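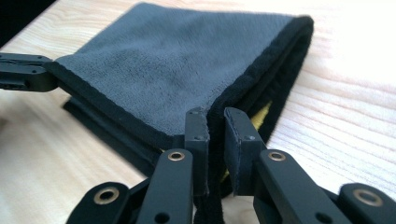 SHORT STORY

7 min read

By the second week of October Jolanta Kalinowski had got as far as the cloths.

She had done the big things first, as everyone told her to, and there had been no end of people telling her. The bed had gone to a young couple in Haldane Street, and the piano, which had not been in tune since before the wedding, had gone to the school, where she supposed it would be among friends. The car she had sold to Uchenna Onuoha from across the road. He had paid her in an envelope and then sat in the driving seat for so long without starting the engine that she had gone out and knocked on the window to see if he was all right.

"I keep thinking he's going to tell me I'm parked crooked," said Uchenna.

"You are parked crooked," said Jolanta, and they both had to look at the hedge for a bit.

So the garage was empty of the car, and what remained was everything that had belonged to the car, in the way that a horse has its brushes and its blankets. There were tins of wax with the lids rusted on, and a leather that had gone as stiff as toast, and on the shelf by the window, in a cardboard box marked GANDON in Piotr's square capitals, there were the cloths. Gandon was where they had gone on their holidays for most of their married life, a little place with a harbour and a chip shop and a great deal of wind. Why he had written it on a box of cloths she could not have said. Probably the box had once held the things for Gandon, the windbreak pegs and the flask, and he wasn't a man to waste a box.

She carried it into the kitchen and put it down by the table, and then she made a pot of tea, and then, as the tea was made, she thought she might as well ring Araceli.

Araceli Bustamante had been her friend since the two of them worked on the same counter at Trustow's, selling gloves to ladies who had mostly stopped wearing them, and she came round with her coat done up on the wrong buttons and half a lemon cake in a tin.

"What are we keeping?" she said.

"Nothing," said Jolanta. "They're dusters."

"Good. I like it when it's simple."

It was simple, too, for quite a while. The old vests and the cut-up pyjamas went straight into the bag, though Araceli held up one striped leg and said she remembered those from the time the fire alarm went off at the Sulance Hotel, and that had to be gone into properly, with a second cup and most of the cake. There were yellow dusters worn so thin you could have read the paper through them. There was a tea towel with a map of somewhere on it, all the roads gone. And right at the bottom, folded over on itself as neat as a letter, there was the grey one.

Jolanta laid it on the table and left her hand on it. It was one of the thick plush sort, with a black border sewn all the way round, and she knew it at once, because she had bought it. It had been a birthday present, along with some socks. She had thought at the time that it was a poor sort of present, and she had wrapped it in rather good paper to make up for it, and Piotr had stroked it as if it were a cat and said that it was much too nice to use.

"And did he use it?" said Araceli.

"He must have. It was for the car."

But it had kept its softness, and when she bent down and put her nose to it, which she would only have done in front of Araceli, it didn't smell of wax or polish or the garage. It hardly smelt of anything. She ran her thumb along the border to where the fold was, and there, just inside, was a little streak of yellow.

"There's another one in it," said Araceli, leaning over.

"It might be the lining."

"Do they have linings?"

Neither of them knew. You would think that two women who had once sold gloves would know whether a thing was lined, but there it was, and Jolanta didn't open it. She took hold of the edge between finger and thumb, and held it, and found that she was quite content to go on holding it and not to lift. Outside Uchenna was trying to reverse. They could hear him going forward, and stopping, and going back.

"I could do it," said Araceli, after a time. "Or we could have the last of the cake and not do it."

"It's only a cloth," said Jolanta.

"I know it is, love."

The thing was, Jolanta explained, and it took her a while to explain it, because she kept going back to put in bits she had left out, that she had now opened everything. Every drawer, and every pocket, and the tin where he kept the foreign coins, and the letters from his mother. She had looked in all of them because she had to, and each time there had been something, even if it was only a bus ticket, and each time it had been a bit like having him come in at the door and say one more thing. And this was the last box. After this there was only the loft, and the loft was all hers.

Araceli cut the cake. She cut it very unevenly and took the small piece, and she didn't say anything wise, for which Jolanta was more grateful than she ever got round to telling her.

When they had finished, and wiped the crumbs away with one of the vests, which they had to fish back out of the bag, Jolanta picked up the grey cloth just as it was, folded, with its bit of yellow showing. She took it through to the front room and stood there wondering where a person would put such a thing. In the end it went in the drawer of the bureau, on top of the insurance.

"For the next car," said Araceli from the doorway.

"I can't drive."

"No," Araceli agreed. "Well, you could learn. Uchenna did."

There came a small crunch from across the road, as of a bumper meeting a dustbin, and they went out together to see if he wanted some tea.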